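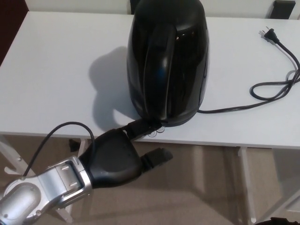

Parish wage books from the Moltska valley opened to readers

The record office at Moltska has opened a set of wage and rent books covering the shift from farm work to mill work in the upper valley between the 1780s and the 1860s. The books were held at the former Hájek spinning mill until the building was sold, and had never been listed. Cataloging finished in July.

The collection consists of 898 bound volumes and 7 boxes of loose sheets. Most of the volumes are fortnightly pay books, ruled in columns for name, task, days worked, rate and deductions. Rent books for company cottages form a smaller group. The loose sheets are mainly coal receipts, carting bills and letters between the mill and its yarn buyers in Prokbridge.

Vratislav Matoušek, who led the cataloging, said the early books are the more useful part of the find. Before 1810 the mill paid both its own hands and outworkers who spun at home, and the clerks entered the two groups on facing pages. The outworkers were paid by weight and the mill hands by the day. The same surnames appear on both sides, often in the same season, and many outworkers drop out of the accounts between May and September, when farm wages were higher.

"The usual account has families leaving the land for the mill in one move," Matoušek said. "In these books a household does both for twenty years or more. The weaving side changes later again, and at a different speed."

The number of names on the books rises sharply after the second waterwheel was installed. The spring pay list for 1824 has 645 names. The equivalent list for 1838, after steam power was added, has 1062. Children are entered under a parent's name until the mid-1830s and under their own after that, so the two totals cannot be compared directly. The catalog notes give a method for adjusting the earlier figure, using the deductions column, where fines were charged to each worker separately.

Deductions are recorded in detail throughout. They include candle money in winter, broken bobbins, lateness and, from 1831, a weekly charge for the mill school. Rent was taken out of pay before it was handed over, and in several months of 1842 the deductions for some households exceeded the wages due. The balance was carried forward.

Hok-lam Chiang, an economic historian working on rural wages, has transcribed the books for the 1820s into a table that will be issued with the catalog. The table uses the original money units and adds no price index. Chiang said the valley had no continuous record of bread or grain prices for the period, and that applying prices from Prokbridge market would give a false picture of living costs higher up, where carting added to the price of flour.

A gap remains for 1848 to 1851. The spines are numbered in sequence and four numbers are missing. A further group of books from the Sondudard dye works, which shared a clerk with the mill in those years, is still being cleaned for mold and may cover part of the period.

Readers can order up to six volumes at a time in the search room. The loose sheets are available on request in the morning only, and the 1820s table can be consulted at the desk.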